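Section 6: Setting Up the Belen Drip Timer

Okay, this is the part I rewrote after my August tomatoes cooked on the vine, so please read it all the way through before you start screwing things onto the faucet. I'm assuming you've already laid your tubing (that was Section 5) and that the Dulton filter is sitting in its bag somewhere close by.

1. Shut off the faucet and take off whatever hose is on there now.

2. Screw on the filter first, arrow pointing down. I had mine upside down for a whole season and it clogged every other week!

3. Thread the timer onto the filter by hand. No wrench. The collar is plastic and it will crack, ask me how I know.

4. Slide the battery tray out, put in fresh batteries, and push it back until it clicks.

5. Set the clock before anything else. The timer wakes up at midnight, so if you skip this your beans get watered at some very odd hours.

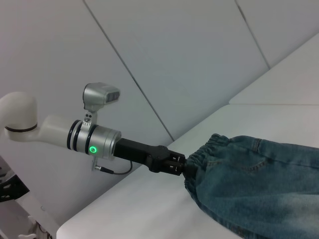
6. Turn the left dial to how often you want water. I keep mine on 24 hours for most of the year and go to every 12 when it's really hot.

7. Turn the right dial to how long. Start with 9 minutes, then poke a finger in the soil next to a plant. If it's dry past your second knuckle, add a few minutes and check again the next day.

8. Open the faucet all the way and press Manual. You should hear a clunk and then water in the lines.

Note: if you get the clunk but no water, look for a kink right behind the first elbow. My neighbor Agata Negri chased a "dead" timer for two days and it was a kink (she'd parked the wheelbarrow on it).

Caution: bring the timer indoors before the first freeze. Water left inside the valve will split it, and the warranty doesn't cover that.

Caution: don't run fertilizer through the timer. Put the Caruso injector after it, on the garden side.

If the display shows a blinking drop, the batteries are low. It'll still water for a little while, but go ahead and change them, then redo steps 5 through 7, because it forgets everything when the tray comes out.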